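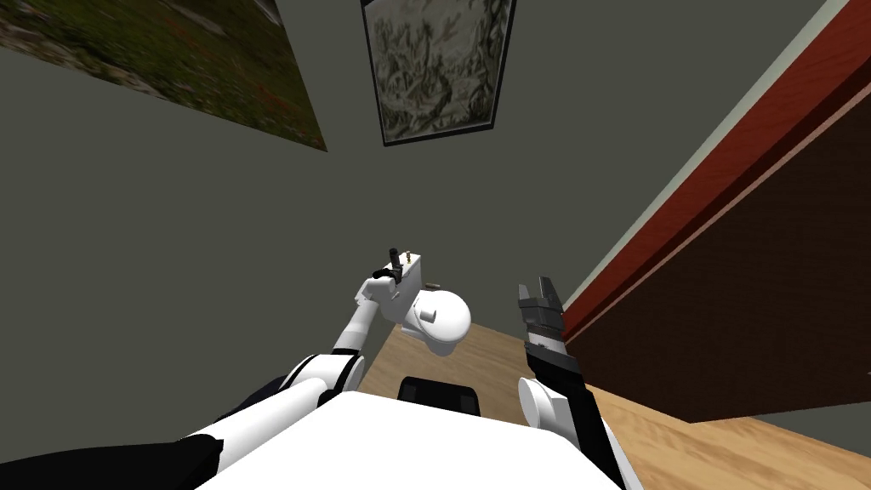 Music and Performance | For Young Readers

How a Concert Gets Its Sound
December 12, 2019

When a band plays in a large hall, the people in the back row can hear the singer as well as the people in front. A singer's voice alone could not fill such a big room while drums and guitars are playing. The sound must be made louder, and it must also be balanced. The work of doing this is called live sound.

What is sound?
Sound begins when something moves back and forth very quickly. This movement is called vibration. A guitar string vibrates when it is plucked. A drum vibrates when it is struck. The vibrations travel through the air as waves until they reach your ears.

From the voice to the speaker
A microphone has a thin part inside that vibrates when sound waves reach it. The microphone changes these vibrations into an electrical signal, which travels along a cable or by radio to a mixing desk.

The signal then goes to an amplifier. To amplify means to make stronger. Finally, the signal reaches the loudspeakers, where a cone moves in and out and pushes the air. The electrical signal has become sound again, much louder than before.

What does the mixing desk do?
Each microphone or instrument is connected to its own part of the desk, called a channel. Many channels have a slider called a fader. Pushing the fader up makes that channel louder, and pulling it down makes it quieter. The Cuadros Hall uses a desk with 44 channels, although a small band may need only a few of them.

The person at the desk is the sound engineer. Mbali Tshabalala is the senior engineer at the Cuadros Hall. "I listen for the words first," she says. "If the audience cannot understand the song, I change the balance."

What is a sound check?
Before the doors open, the musicians play parts of their songs while the engineer listens and adjusts each channel. At the Cuadros Hall, a sound check for a full band lasts two hours. The room will sound different later, because people and their clothes soak up some of the sound.

Why does a speaker sometimes squeal?
A microphone may pick up sound from a loudspeaker and send it through the system again and again. The result is a loud squeal called feedback. Moving the microphone away from the loudspeaker often stops it.

Protecting your ears
Very loud sound can harm hearing. Children attending a concert should wear ear defenders and sit well away from the loudspeakers. If your ears hurt or ring, tell an adult and move to a quieter place.

Words to know
Amplifier: a device that makes an electrical signal stronger.
Fader: a slider that controls how loud a channel is.
Vibration: a fast movement back and forth.

Text by Naledi Sibiya. Reviewed by Thulani Rampersad.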